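Firnora handling cell - where we've got to with the money, October

Hello Ainhoa,

You asked for something short before the next payment, so I'll try! The two arms are up and we're running the machined housings on the green mat, mostly because they're the part Bristum shouts loudest about. Small bars and the longer grey pieces come after that.

Spending first. We've used 48 per cent of the equipment line, and I'd hoped to be a bit lower. The overspend is all grippers. I'd budgeted for one type on both arms, then we tried the big segmented fingers from Skavley on one and kept the slim parallel one on the other, and I'd now like to keep both (sorry). That means four spare fingertips of the slim sort and a proper box of screws for the chunky ones.

Trays are the other thing. I put down 10 of the blue ones and we really want 15, as parts for the next job end up sitting on the side table. They're cheap, and I can find the money in the shelving line.

What I'd like to hold off on is a third arm. The quote from Wiriya is good until the spring, and I'd sooner know how long a housing takes us before signing anything - at the moment my timings are all over the place.

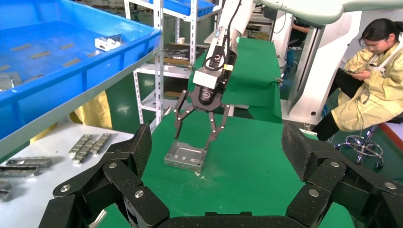

Dimas Pelupessy agrees about waiting on the third arm, but wants the spare fingertips ordered now, and asks whether the Wiriya quote includes fitting.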